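Capítulo 4
La visita técnica: ver trabajar a un robot manipulador

Contenidos del capítulo
4.1 Qué se prepara antes de una visita
4.2 La demostración sobre mesa
4.3 El cuaderno de observación
4.4 Del aula al taller: práctica guiada

Los capítulos anteriores trataron el brazo robótico por partes: eslabones, articulaciones, muñeca, pinza. Al terminarlos, el alumno sabe leer un esquema cinemático y calcular la posición de la pinza a partir de los ángulos. Lo que no ha hecho todavía es mirar una máquina durante un rato largo mientras realiza una tarea sencilla y anotar lo que ocurre. De eso se ocupa este capítulo, que toma como hilo la jornada de puertas abiertas de Stetico, celebrada el 2021-05-28 en las naves de Curkon.

La jornada tenía dos partes. En la primera se recorría el almacén automático, con sus 2326 ubicaciones, y se explicaba el sistema de lanzaderas. La segunda era una demostración de manipulación de objetos domésticos: vasos, platos y cuencos de colores sobre una mesa con tela verde. Muchos visitantes llegaban con más interés por el almacén. Para lo que se estudia en esta unidad, la mesa enseña más.
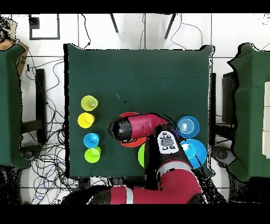 Los objetos de vajilla plantean al robot varios problemas a la vez. Un vaso se puede tomar por el borde o por el cuerpo, y cada opción exige una orientación distinta de la muñeca. Un plato apoyado ofrece muy poca altura para cerrar los dedos. Los cuencos encajan unos en otros, y quien programa la tarea debe decidir si el robot ha de separarlos o moverlos juntos. A esto se suma que el propio brazo tapa parte de la mesa a una cámara situada encima de la zona de trabajo. Este fenómeno recibe el nombre de oclusión y se estudia con detalle en el apartado 4.2.

También conviene fijarse en el color. Un fondo uniforme y mate facilita la segmentación, es decir, la separación entre objeto y superficie. No la resuelve del todo: un vaso verde sobre tela verde da menos contraste que uno amarillo, y el plástico brillante devuelve reflejos que un algoritmo sencillo puede confundir con bordes.

En Stetico el público podía acercarse a la mesa en grupos pequeños y preguntar. Las preguntas más repetidas fueron por la velocidad («¿no puede ir más deprisa?») y por el precio. Las que interesan aquí son otras: desde qué lado se acerca la pinza, en qué punto toca el objeto, qué parte de la mesa queda fuera de su alcance. 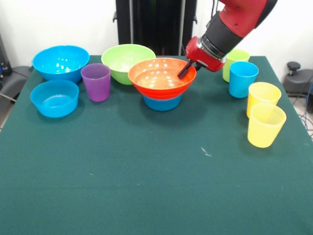
Geerts sostuvo durante el coloquio que la vajilla de plástico es una prueba demasiado amable, y que un equipo que solo practica con ella se lleva una sorpresa el primer día que tiene delante vidrio o loza. Flilley respondió que por algo hay que empezar, y que un cuenco de plástico caído al suelo se recoge y se vuelve a poner en la mesa. El lector encontrará los dos argumentos desarrollados en las lecturas del final del capítulo.

Antes de seguir, una advertencia sobre el método. Una demostración pública es una situación preparada: alguien ha elegido los objetos, la luz y el punto de partida. Verla una vez no permite decir si el sistema es fiable. Para eso hacen falta series largas —en la práctica del apartado 4.4 se trabaja con un registro de casi 4000 intentos de agarre— y un criterio de éxito fijado de antemano.

Al acabar el capítulo, el alumno deberá ser capaz de:
— redactar una ficha de observación sin mezclar lo visto con lo supuesto;
— reconocer una oclusión y proponer otra posición para la cámara;
— justificar el punto de agarre elegido para un vaso, un plato y un cuenco.

Términos nuevos: oclusión, segmentación, punto de agarre, criterio de éxito, espacio de trabajo.

Actividad previa
Coloca sobre una mesa varios vasos y cuencos que tengas en casa. Tómalos de uno en uno usando solo el pulgar y el índice, sin girar el antebrazo. Anota cuáles has podido levantar y por dónde los has sujetado. Guarda la hoja para el apartado 4.3.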